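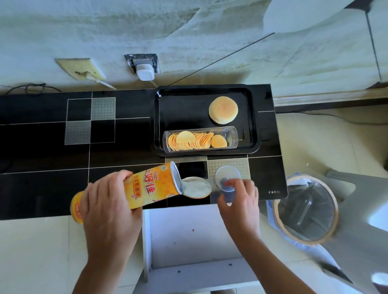

Last changed: Sunday evening, 9.40, with the spelling of Hämäläinen put right in two places

Urkham Rum and Rye Circle
Minutes of the July meeting

Honeylyn Barredo in the chair. Notes taken by the chair as well, so please forgive any gaps where she was talking and writing at once. We started at half past seven, or a little after, the car park at Clargate being full of bell-ringers.

Welcome and apologies

Honeylyn welcomed everybody and said how lovely it was to see the long table full again after such a thin turnout in the spring. Apologies had come from the Pellings, who are at a wedding, and from Doug, who has his new knee and is getting on very nicely with it. A card went round and was signed by all. It was warmly agreed that Doug's seat by the radiator will be kept for him, though he may not want the radiator until the autumn.

Minutes of the last meeting

Read and agreed, with one change. The notes had the Cenura down as a "spiced" rum, and Maureen, who brought the bottle, was quite right to say that it is nothing of the kind. It is an aged rum with nothing added, and the cinnamon that several of us wrote down came from the rum itself (or from the buns on the next table, as was also suggested). The word "spiced" has been crossed out.

Matters arising

The water jugs have been found. They were in the cupboard under the stage, behind the panto scenery, and have had a good wash.

The long-promised talk on how rye came to be made so far north is still promised. Our speaker has asked for a month when it is dark by the end of the evening, as there are slides, and November was pencilled in.

Money

The account stands at £2,970, which is a healthy place to be and a good deal better than we feared when the hall put its prices up. Honeylyn thanked everyone who had paid their subs early, and very kindly did not look at anybody who hadn't. Raffle money from the spring supper is included in that sum. The glasses we bought to replace the broken ones have been paid for and there is nothing else owing.

The cask

This took up most of the evening, as we all knew it would, and it was a thoroughly good-natured talk from start to finish.

The Hämäläinen people have written back about the small cask of rye. The price is £2,304, to include storage until it is ready, but leaving out duty, bottling and the cost of getting it over here. Their letter was friendly and answered nearly everything we had asked. What it did not say is how much we might expect to lose to the air along the way, and Brian felt strongly that we should have that in writing before a penny leaves Urkham.

Those in favour said that we have talked about a cask of our own for as long as there has been a Circle, that the rye we tried from the same makers in the winter was the best thing on the table by some distance, and that money sitting in the account never tasted of anything. Those less sure said that it would take the greater part of what we have, that the extra costs at the far end could be a nasty surprise, and that some of our older members would like to be here to drink it. Alf said he was one of the older members and was all for it.

Maureen asked whether we might share with another club and take half each. This went down very well. Honeylyn knows someone in the Clargate wine group who may be interested, and will ring before we next meet.

Agreed: to write again and ask about the losses, the duty and the earliest date for bottling; to sound out the wine group; and to put the whole thing to a proper vote next time, with absent members able to send a note. Nothing is to be spent until then. 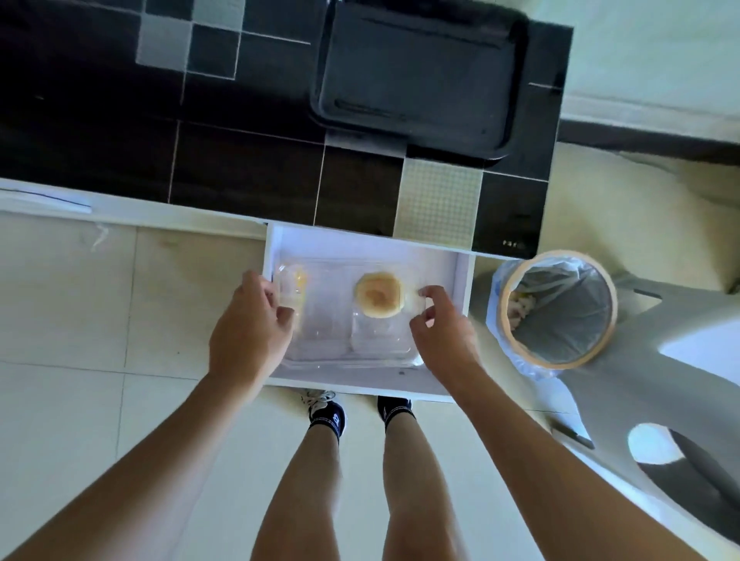 At the kitchen counter, with the drawer open.

The tasting

We had 2 bottles this month, both poured without the labels showing. The first was thought by most to be a young bourbon, sweet and rather hot, with a lot of vanilla and something like varnish on the nose. It was the supermarket rye that Brian had been rude about in March, and he took this in very good part. The second was the Cenura again, put in by way of a check on ourselves, and I am pleased to record that several people spotted it, although Alf was certain it was a brandy and remains so.

There was a short and lively chat about adding water. Views differed, as they always have, and the jugs were glad of the outing.

Next time

Tall bottles and small distilleries, to be led by Maureen. Please bring your own glass if you have one you are fond of, and please arrange your lift home beforehand. Would whoever went off with the green corkscrew kindly bring it back?

Any other business

Sheila would like the windows opened earlier on warm evenings. Agreed by all.

The meeting closed at ten to ten, with thanks to those who stayed behind to stack the chairs.

H. Barredo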